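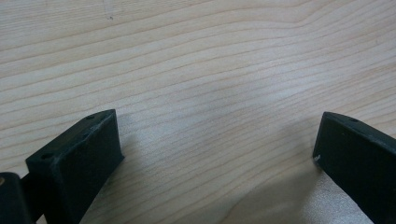

Trevor Oakley wants to know why we keep the dull parts at all, seeing that a model can't learn much from a gripper that isn't gripping. He asked it at the end of the last session, when half of you had your coats on, so the answer goes in the notes.

Session 8: What goes in the set

A demonstration starts before the grab. With the fingers wide open over bare table, the policy has to learn that this is a perfectly respectable state to be in. Cut every clip down to the moment of contact and you get a robot that believes life is one long squeeze. The first Millton set was trimmed that way, by me, and the arm it trained used to close on nothing with great confidence.

So, for the Werngate tasks:

Start recording with the fingers open. Hold still for a breath, then move.

Keep the approach. If you wander a little on the way in, fine. If you wander because you were talking to somebody, do it over.

After release, back off and open fully before you stop the recording.

Failed grasps stay in, labeled as failed. Please don't label them "almost." We have 9 of those from September and I still don't know what to do with them.

On empty clips

An empty clip is one where there is nothing to pick up and the right action is to do nothing. They are boring to record and people rush them. The Jaber set has 879 clips, and Hiu-tung Lai's first pass through it found long runs of empties where the hand was already drifting off toward the next job. The model learned the drift beautifully.

Vary the height and the tilt. Plain wood looks different to the network from each angle, even if it looks like plain wood to you.

For next time

Record your own short batch using the Sakura task sheet, with at least one empty clip and one failure you didn't stage. Staged failures are easy to spot, mostly from the acting. Write a line for each clip saying what the gripper was supposed to be doing. Trevor, bring the coat question back if this hasn't settled it.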